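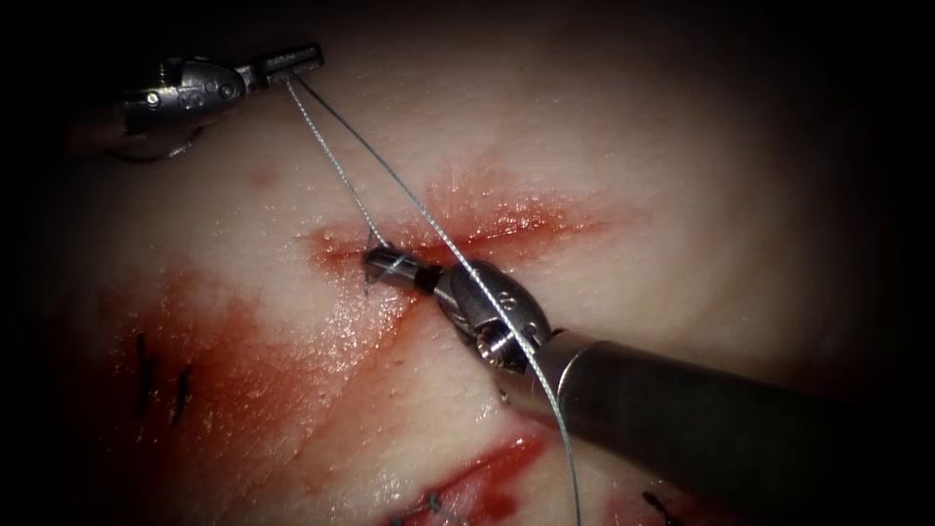

Suturing practice: frequently asked questions

January 18, 2012
By Mali Parri
2 min read

How long should my thread be?
Short enough to manage. For a single row of knots, cut a new length when the tail starts crossing over your instruments on every pass.

Where do I hold the needle?
Behind the tip, well back from the point – in most cases a little past the middle of the curve. Close the jaws fully before you turn the wrist.

Can I grip the thread with serrated jaws?
Yes, but hold the part you plan to trim. Serrations can fray a fine strand, and a frayed strand may break when you tighten the knot.

How tight should the knot be?
The edges should meet and lie flat. If the tissue puckers, cut the knot out and tie it again. 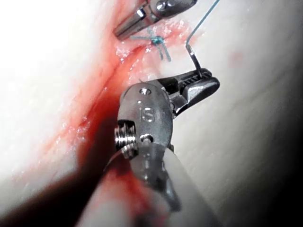
How much practice do I need before the assessment?
The Hastville course asks for 200 logged knots over 4 sessions. Ognjen Perić signs the log sheets.

May I bring my own suture?
Yes, if it is sealed and in date. Leave used needles in the sharps box, including bent ones.

Questions: Haris Vukčević, Hastville skills room, ext. 41
© 2012 Hastville | Back to top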